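Suggestion scheme

A suggestion scheme is a formal arrangement by which an organisation collects ideas from its own staff, decides which to adopt and, in many cases, pays or otherwise rewards the people who put them forward. Schemes are found in factories, hospitals, local councils, shops and offices. They are also called staff ideas schemes or employee proposal systems.

Operation

Most schemes follow the same steps. An employee fills in a short form, on paper or on a website, setting out a problem and a possible remedy. A coordinator checks that the idea falls within the rules and has not been sent in before, then passes it to a manager in the area concerned. Ideas that need money or affect several departments usually go to a panel. Complaints, pay claims and matters already under discussion with a trade union are normally excluded.

Awards are either a fixed sum or a share of the first year's saving. Where a saving cannot be measured, as with many safety and cleaning ideas, a fixed sum is usual.

Example: Endasora

Endasora, a maker of household goods, opened a scheme at its Rurel works with a staff of 800. In its first year it received 400 proposals and adopted 200 of them. Replies were promised within 7 working days, and the coordinator could approve small changes without a panel. The scheme was later extended to the Cestidach depot, where fewer ideas were sent in and most concerned the layout of the loading bay. Records were kept on paper until September, when both sites moved to a shared database called Mathew.

Small trials

Some schemes let staff try an idea on a small scale before a decision is made. A trial generally has a time limit, a named supervisor and a modest budget for materials. Results are written up on a single page and attached to the original form.
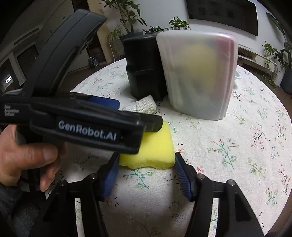 Hand-held grippers and a yellow sponge on a round table.

Criticism

Slow replies are the most common complaint. Cash awards can also cause disputes over who had an idea first, and some firms pay teams instead of individuals for this reason. Other critics argue that a separate scheme lets managers avoid listening to staff in the ordinary course of work.

See also: Quality circle; Continuous improvement; Innovation management

Last updated: September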